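Subject: Re: [fleltside-crafts] Yellow ball lanterns, do we cut or leave them whole?
From: Kulsoom Satti

Akpan wrote:
> I've got 20 of the plastic balls with holes here and
> a string of lights. Do people cut theirs in half or
> just push the bulb in through a hole?
> Also, does the color look cheap once it's up?

Hello Akpan, and hello everyone. I'm so glad you picked this up again, I thought the lantern idea had gone quiet after August!

I did mine whole the first year and half shells the second, and I'm firmly a half shell person now (my sister in Prikberg still disagrees with me).

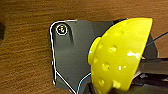
Cutting is easiest with a fine craft saw and plenty of patience, and please do sand the rim afterward, my thumbs remember the year I skipped it. As for the color, I wouldn't worry one bit. A bright lemon yellow with a shine to it looks lovely against brown wood, and the round holes give you somewhere to tuck the wire. I'd start with 5 and see how you like them on the porch before you do the whole bag.

Come by any time after 16:00 if you'd like to borrow my saw. There will be tea.

Warmly,
Kulsoom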